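搜索帖子 请输入关键词 搜索

Clulivik 开放日看了 Uno 的仿真演示,说几句

旧轴承
刚从 Lyimo 回来,趁还记得把流程写一下,给准备去 9 月那场的人参考。

地方是 Clulivik 的办公楼,一层登记,发挂牌,然后按组带上楼。每组4人,我们组有一个人没来,所以实际是3个人。楼上分两块,靠走廊的一间放 Uno 的样机,断电的,可以围着看,可以拍照,不能碰。里面一间摆操作台和屏幕,演示都在这里做,跑的是 Plerix 搭的室内场景。

讲解先放了一段介绍,说场景库现在有118个房间,家具和材质可以换着搭。这部分比较像宣传片,我没怎么记。后面打开场景,一边转视角一边讲,才有内容。

讲解人用很近的视角讲了深度估计的问题。木纹面板占了大半个画面,板条是横的,一条压一条,颜色差别不大,中间只有一道斜着的浅色接缝比较明显。他的意思是,离得这么近的时候,算法能抓的东西就这么几样,接缝算一个,外侧那条边算一个,再往外是蓝灰色带斑点的石纹面。剩下的纹理重复太多,匹配容易串到隔壁的板条上去。
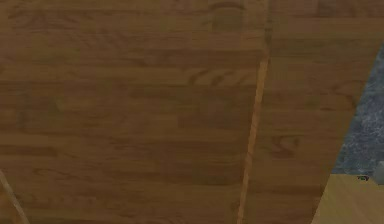 木纹面板近景,Plerix 渲染画面

这个问题我以前只在论文里看过,现场把深度图和彩色图并排放,看得很清楚,接缝附近的深度是稳的,板面中间一片一片地跳。有人问把贴图分辨率提上去会不会好,回答是会好一点,重复纹理的毛病还在。

然后是提问时间,然后轮流上操作台,每人做一遍取放。操作台是手柄加踏板,踏板管夹爪开合。我做得一般,碗拿起来了,放的时候高度没掌握好,判了个跌落。

总的印象是仿真部分准备得认真,样机那间准备得少。去之前最好知道样机是不动的。

灰铁皮
所以真机一下都没动?那叫什么演示。

旧轴承
没动。样机断电,旁边有牌子写着仅供展示。

灰铁皮
那我就不去了。仿真在自己电脑上也能看,专门跑一趟 Lyimo 看屏幕,不值。

转台
不同意楼上。Plerix 的那套房间库没公开,外面能下载的只有一个试用场景,里面一张桌子一把椅子,物体也少。想看完整的房间,目前只能去现场。

再说真机演示我也看过几家的,大部分是同一个动作来回放,物体位置都贴了胶带。看完知道这台机器能做这个动作,别的不知道。仿真里至少能要求讲解人换个视角、换个物体,他当场就换了。

灰铁皮
贴胶带至少说明它在物理世界里能抓起来。仿真里摩擦系数随便调,抓什么都能成功。

转台
旧轴承刚说他判了跌落。

灰铁皮
那是他手高手低的问题,和接触模型没关系。仿真里拿一个金属碗,夹爪接触的地方怎么算,滑不滑,磕在桌面上弹不弹,这几样现场讲了没有?

旧轴承
接触模型讲得少。有人问了摩擦,回答是每次任务开始前会在一个范围里随机取值,范围多大没说。弹跳没人问。

南窗台
我跟楼主不是同一组,我们那组去得早,讲的重点不太一样,我补一点移动的部分。

我们组主要看的是底盘怎么在房间里走。讲解人把视角切到地板那一侧,说室内导航里大块的空地反而不用讲,要看的是边上。左边有一个深色的柜子,前面一把椅子,腿是白的,很细,往外撇着。靠上是门洞,门框立柱是黑的,门那边的地面换成了浅米色。右边一整面斑驳的灰墙,墙根立着一个很小的白色东西,像门挡。

他让我们先自己说哪个地方最容易撞,我们都说椅子腿。他说椅子腿确实难,细,颜色又浅,激光扫描高度不对就漏掉了,但是腿有影子,从相机里还能补。墙根那个小东西更麻烦,矮,贴着墙,影子很少,地图里经常和墙合并成一块。合并了本身没事,机器人不会往墙里走。麻烦在于贴墙走的时候,规划按墙面留距离,没有给它多留。

他们的做法是给矮障碍单独做一层地图,高度阈值往下调,调低之后误检会多,地板接缝、地毯边都会被报出来,再用相机过滤一遍。这一套我觉得讲得很实在,包括误检多这件事他自己先说了。
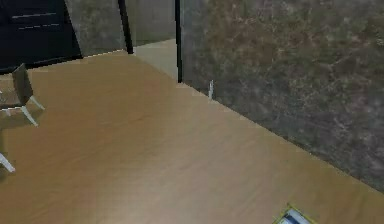 Lyimo,2023年6月22日

门洞那一块也讲了一些。穿门的时候底盘要对正,手臂要收回来,夹爪不能伸在前面。地面从木地板换成浅色地面,仿真里可以设成有高差或者没有高差,我们看的那次设的是没有。有人问有门槛怎么办,讲解人说 Uno 的轮子能过的高度在资料里有,让回去看,当场没报数字。

我问的是地面反光。木地板在仿真里是很均匀的暖色,真实的地板打了蜡,窗边一条亮带,相机过滤那一步很可能出问题。他承认现在的光照偏平,反光的版本在做,这次没带来。

所以灰铁皮说的那些,我一半同意。仿真过了不等于真机过了,这个他们自己也没往外推。但是去听讲解还是能听到东西的。

灰铁皮
矮障碍单独一层地图,这个做法很多年了,扫地机就这么干。

南窗台
扫地机没有手臂。Uno 收臂以后重心和外轮廓都会变,矮障碍层跟着外轮廓一起更新,我是头一回见有人把这个讲清楚。你要是觉得都知道了,那确实不用去。

线束
插一句,带孩子能去吗?上小学的。

旧轴承
能登记,但操作台有身高要求,踏板那边够不着就只能看。我那组没有孩子,别的组有。里面那间椅子少,基本站着听。

线束
谢谢,那再想想。

半格电
我问个可能比较基础的。手柄控制的时候看到的画面,是固定相机的还是手上相机的?如果是手上相机,夹爪靠近物体之后是不是就看不全了?

旧轴承
可以切。操作台上有个拨钮,切到房间视角能看全桌子,切到手上的就只看得到眼前一块。我是先用房间视角把手臂送到桌边,再切过去对碗。切晚了会慌,画面转得快,一下子不知道自己对着哪里。

半格电
延迟呢?

旧轴承
感觉得到,不严重。没有测。

转台
我那次也有延迟,松开踏板到夹爪张开之间能感觉到顿一下。工作人员说是故意加的,按真机的延迟加。

灰铁皮
“按真机的延迟加”,真机又不开,怎么核对?

转台
你可以去问他们,现场有留言本。

慢速挡
这个帖子合并到开放日专帖里了,标题没改。我也去了,把取放任务的情况写一下,前面问的人比较多。

任务一共3个,难度往上走。第一个是把银色的金属碗从桌子中间拿起来,移到指定位置。第二个是把小刀从黄色碗旁边挪开,要求不碰到碗。第三个是挪那个木雕小人,连底座一起,放下以后要站住。

桌子是白的,长条,一头冲着黑色的双开门。物体摆得不算密,但远近差别大。黑色鼠标在最靠前的地方,小刀、黄碗和小人都在靠门那一头,手臂要伸过去,中间经过那块青绿色的长方形板子和金属碗。左边还有一盆叶子很浅的植物,黑花盆。椅子在桌子旁边的地板上,底盘停的位置要让开它。

多数人第一个任务能做完。碗有沿,夹爪卡住就能提,问题出在放下,旧轴承说的跌落很常见,松踏板的时候离桌面还有一截。我建议是看影子,碗的影子和碗底快合上的时候再松。

第二个任务开始差别就大了。刀是平的,又小,斜着放,手柄朝左下,夹爪要先转到和它差不多的方向。转的时候手腕会带着前臂一起动,前臂很容易扫到中间的碗。我看到的几组里,碰倒东西的基本都在这一步。

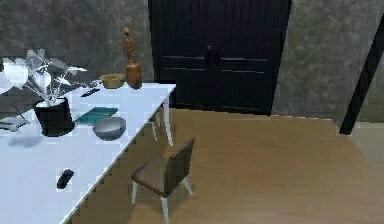
慢速挡 Plerix 版块版主

第三个任务我自己没做成。小人细长,底座是圆的,夹小人容易歪,夹底座又要压得很低,夹爪下沿会先碰到桌面。工作人员做了一遍,他夹的是底座靠上的位置,速度放得很慢,放下以后等了一会儿才退手。他说退手太快也会带倒。

说两条和任务无关的。第一,操作台有2个,左边那个手柄回中不太好,松手以后还会漂一点,能选就选右边。第二,任务失败可以重来,但时间是按组算的,一个人重来,后面的人就少。我们组最后一位只做了第一个任务,他没说什么,我觉得不太合适,已经写到留言本上了。

关于灰铁皮和转台争的问题,我的看法是两边说的是不同的事。想知道 Uno 在真实桌面上抓得稳不稳,这次开放日给不了答案。想知道操作界面怎么设计、任务怎么分级、判定标准怎么写,现场能看到不少。比如跌落的判定,我问了,是看物体离开夹爪那一刻的高度和落下后的姿态,两样都超了才算失败,只超一样会扣分。

灰铁皮
判定标准有文档吗?

慢速挡
现场贴在操作台侧面,一页纸。没发电子版。拍照可以。

灰铁皮
能发一下吗。

慢速挡
我没拍。有拍的请发上来。

南窗台
我拍了,但是歪的,后半页反光看不清。前半页写的是取放任务的起止条件,和慢速挡说的一致。跌落那几行正好在反光的地方。

半格电
看影子这个办法,在手上相机里能用吗?我理解手上相机看下去,碗把影子挡住了。

慢速挡
对,要切回房间视角。我说漏了。拿的时候用手上相机,放的时候用房间视角。

转台
我放的时候没切,一直用手上的,看碗边和桌面上别的东西的相对位置,也能放。各人习惯。

旧轴承
左边手柄漂这个我也碰到了,当时以为是自己手抖。

石英砂
我说点不一样的。我是做桌面材质的,看了前面的图,桌面和墙面的对比做得太干净了。白桌子背后是深灰的水泥纹墙,黄碗、橙棕色的小人放在前面,分割很容易。家里哪有这么好分的,白桌子上放白盘子才是常态。拿这种场景训练出来的东西,换个房间成绩要掉。

转台
118个房间又不是都长这样。

石英砂
我知道,我说的是拿出来演示的这一个。给参观的人看当然挑清楚的,可以理解,但是看的人心里要有数。

南窗台
那盆植物倒是不好分,叶子很浅,茎也是白的,有几片靠着墙。不过三个任务都不碰它。

石英砂
植物应该加进任务里。让手臂从叶子旁边过,不碰到。

慢速挡
这个可以提。留言本下一场还在,或者写在这里,我汇总以后发给 Clulivik 的联络邮箱。目前我记下的有这些:操作时间改成按人算;左边的手柄检修;加一个浅色物体放在白桌面上的任务;植物旁边经过的任务;判定标准出电子版;真机至少通电动一次。

灰铁皮
最后一条请放到第一条。

转台
放第几条都一样吧。

灰铁皮
不一样。

半格电
再加一条,延迟的数值公布一下。

慢速挡
加了。

线束
9 月那场的登记开了吗?首页没找到入口。

旧轴承
还没。上一场是提前在这个版块发的通知,应该还是一样。登记以后会收到确认邮件,入口处要看邮件,截图也行。停车在楼后面,前门那排是员工车位,我停错了,被叫出来挪了一次。

线束
好的,收到。孩子说只看也行。

打印本页 | 通过电子邮件转发

本站使用 Cookie 以保存登录状态和浏览偏好。继续浏览即表示同意。 接受 | 了解更多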